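Aug 10, 2024

Paldale College put out its statement on the grade-change business this week, and I have read it three times now. It says an outside review found "isolated irregularities" in 157 student records. I don't know how many records have to be irregular before they stop being isolated. 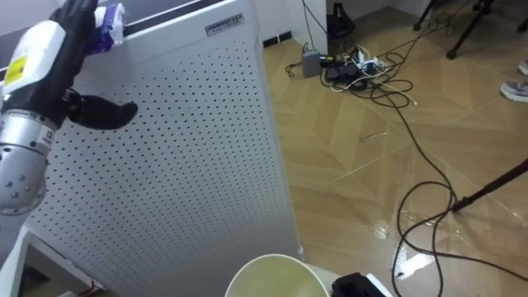 The review was done by Turunen, a consulting firm the college hired and paid. Dean Gyula Hegyi calls it independent. Maybe so, but the full report runs 229 pages and the rest of us got two.

Thaís Honorato, who taught in the business program until last year, says she reported changed grades twice and never got a reply. The statement doesn't mention her.

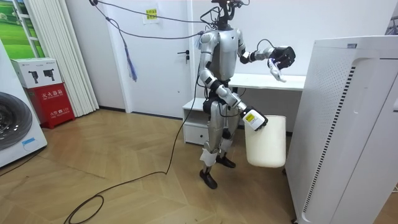

The college would much rather talk about its spending. The same email that carried the statement had four paragraphs on new equipment and a link to the fall brochure. I have nothing against new equipment, but I'd like to know who logged in and turned those Fs into Cs. A registrar's system keeps a record of that.
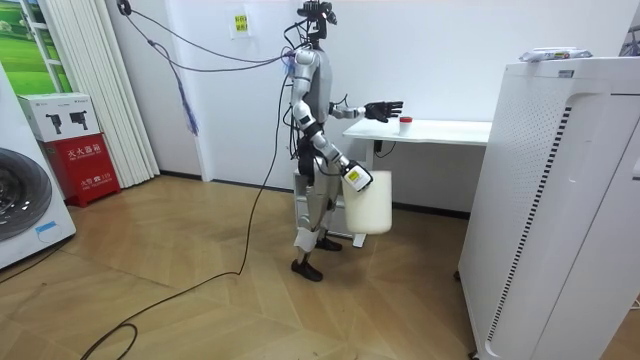

Tracey Hollis in the provost's office told me the matter is "closed from a process standpoint." I asked if anyone had been disciplined. She said she couldn't discuss personnel, so I asked whether there was any personnel to discuss, and she said she'd get back to me. 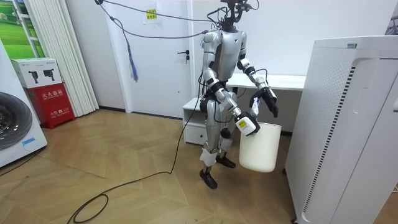 What I've asked for

The full Turunen report, with student names blacked out. The login records. The contract, with the price on it.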